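Re: Simulation cell at Gerkero, effect on shift staffing
Posted to the automation-at-work list, February 22, 2021

> We are being asked to sign off a two-arm robot for the kitting bench at our site. The supplier
> wants to do most of the set-up in simulation and says the staff "need not be involved until
> delivery". Has anyone on the list been through this with Tulex or a similar integrator? I am
> less interested in cycle times than in what happened to the people on the bench. Did grades
> change? Who looks after the thing on nights?

We have, with Tulex, at the Gerkero site. Answers in the order you asked, with a few extra points on the simulation because I think your supplier has that part wrong.

The robot is a two-arm unit on a white body. Before any hardware was ordered, the handling tasks were run in Mimer, which is the simulator Tulex uses. It loads a furnished room with arbitrary wall and floor finishes, puts the robot in it and lets an operator or a script drive the arms. The finishes vary a great deal and do not resemble our building.

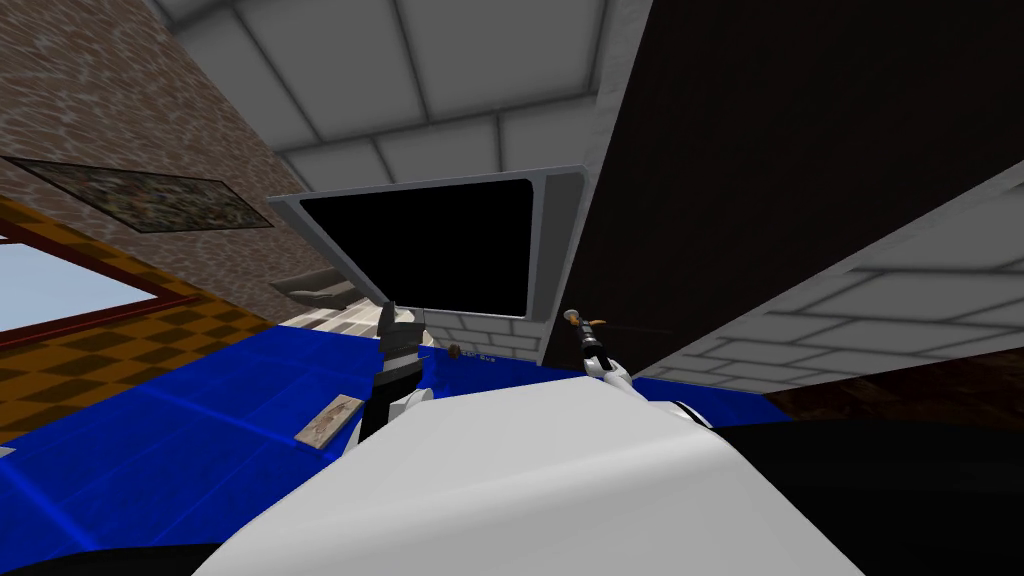

Mimer render, both arms forward over the blue surface, screen behind.

The left and right tools can differ, and ours did for part of the work. Check this with your supplier early. Our risk assessment was written for one type of gripper on both sides and had to be redone.

On involvement: we insisted that bench staff sit in on the simulation runs. Two of them were released for 7 shifts, backfilled from the agency budget. They raised points the integrator had not, mainly on reach. A person on the bench turns a flat board by its near edge and slides it. The scripted arm came straight down on it, and in our layout that would have put the elbow over the next position. The change was made in the script. Making it after installation would have meant moving the guarding.

They also asked for views from the tool end as well as from the body. Tulex had been reviewing from the body only.
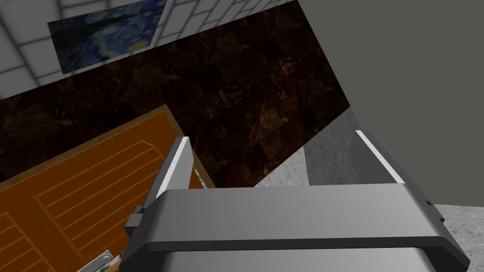

Finger clearance was the second subject. Our trays have a lip, and parallel fingers need room on both sides of whatever they are closing on. The bench had been laid out for hands, with items packed close together. Either the packing changes or the robot leaves those items to a person. We chose the second, so the close-packed trays are still done by hand, and the line rate figure in the original business case was never reachable. I would ask to see how your supplier arrived at theirs.

Staffing. No posts were lost. The bench ran at 300 trays a shift by hand and was planned at the same figure with the robot, with fewer people standing at it and more on replenishment. Replenishment is heavier work and was on the lower grade. This was not noticed until August, when the first people moved across. The grade was then corrected, but back pay took a good while longer. Get the job descriptions rewritten before the move.

Nights. The maintenance contract is with Quaye and covers days only. On nights a bench operator with the 2-day course may clear a stop and restart. Anything beyond that waits until morning and the bench goes back to manual. We pay an allowance for holding the course. The supplier's position was that a restart is a button press and needs no allowance. Ours was that the person pressing it is responsible for checking the area first.
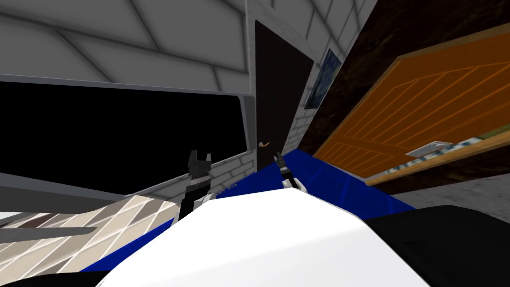
One further item is the logs. Mimer records every run, including the ones an operator drives by hand, and at the start each run was stored against a login. That is individual performance data whatever the supplier calls it. We agreed shared logins for the sessions and deletion after 200 runs. The live system has the same arrangement, written into the local agreement as an annex. I can send the wording off list if it is useful.

I have no view on whether the robot was worth the money. The people on days are mostly content with it. Nights would rather have had a second fitter.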